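Slow Down the Lunch Hour
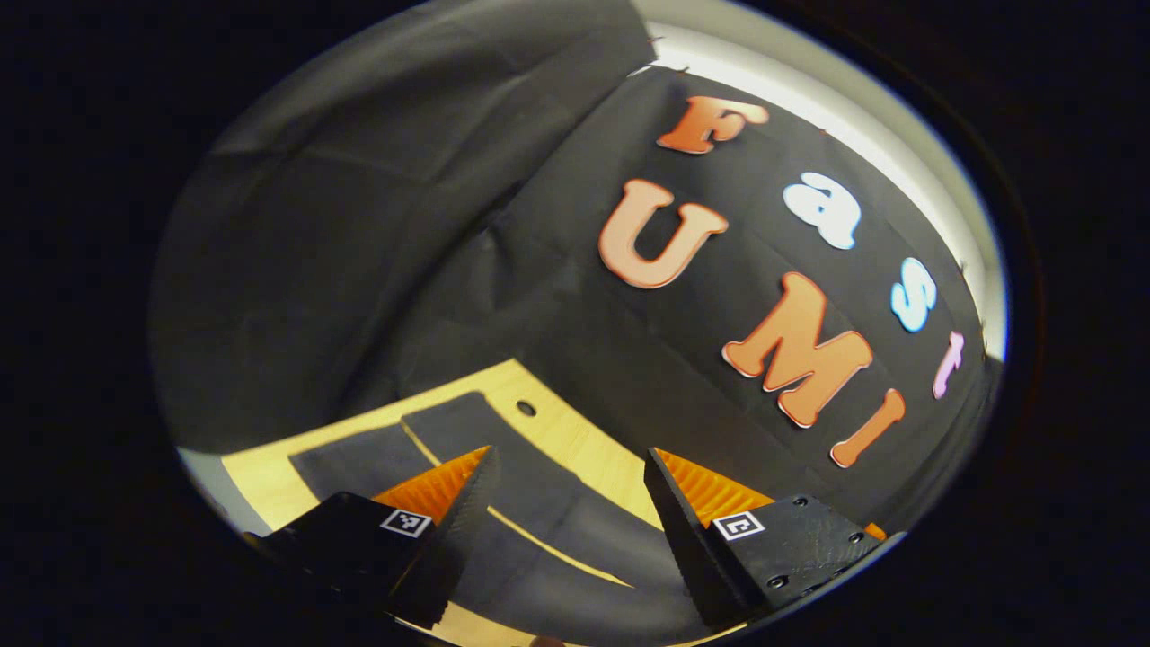
Foam letters on black fabric, with "Fast" in the upper row.

The middle school in Gandport gives its 600 students 20 minutes for lunch. Take out the walk from class and the wait in line, and plenty of kids sit down with half of that left. I think the school board should add time to the period this fall, even if the day has to run longer.

I worked the lunch line there for 4 years. Most of what went into the trash was fruit and vegetables. An orange takes a while to peel. Chips do not, and kids who are short on time eat the chips first.

The board's answer in April was a second serving line, at the far end of the cafeteria near the Escobar Street doors. I support it, but a second line only helps with the wait. It does nothing for the student who eats slowly or wants to talk to a friend before math.

Parents have told me a later bell would upset bus routes and work shifts. That is a fair complaint. The Nostora district moved its last bell by a few minutes and changed its bus times to match. Gandport could ask to see that schedule before the next budget vote.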